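Filing a Surety Bond Claim in Clikberg: Before You Press Submit

4 min read

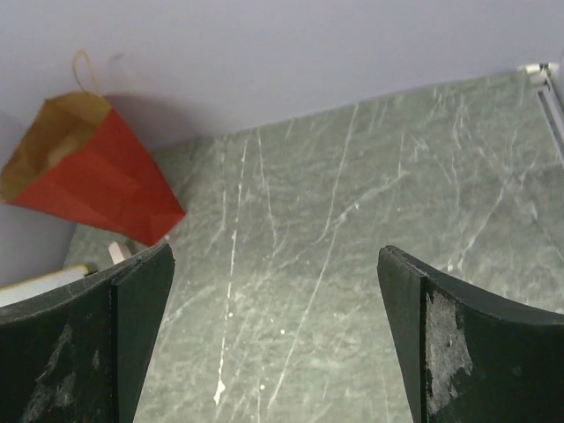
Section 3. Entering the claim

1. Sign in and open Claims, then New. The sales sheet says this takes "moments." Allow 18 minutes, more if your contract is a scan.

2. Type the bond number exactly as printed. Clikberg will offer to fill in the rest. Check every field it fills. It has been known to pull the principal's old address and the wrong bond amount.

3. Choose the claim type. If the contractor walked off the job, pick Performance. If you are a supplier who wasn't paid, pick Payment. Ignore "Not sure," whatever the help bubble promises about an agent calling you back.

4. Enter the amount owed. Use the figure from your unpaid invoices, such as $3,321, and leave out what you think your trouble was worth.

5. Attach the contract, the invoices and your written notice to the contractor.

Note: The green check mark means the upload finished. It does not mean anyone has opened the file.

6. Press Submit and write down the confirmation number. Save the PDF too.

Caution: Deadlines come from the bond form and your state's law. The countdown on the dashboard runs from the day you opened the claim, and I would not trust it with money. Read the bond.

Caution: The "Likely Outcome" score is Filletti's guess. Chih-ming Yeh asked them in October how it is worked out and got a brochure.

7. If the status still reads Received after two weeks, write to the surety directly and quote Form 255.

Filed under: Surety & Bonds > Claims Help

Related
Reading an indemnity agreement before you sign
Ametepe renewals: what the auto-pay box does
Moving bond records from Flondier to Clikberg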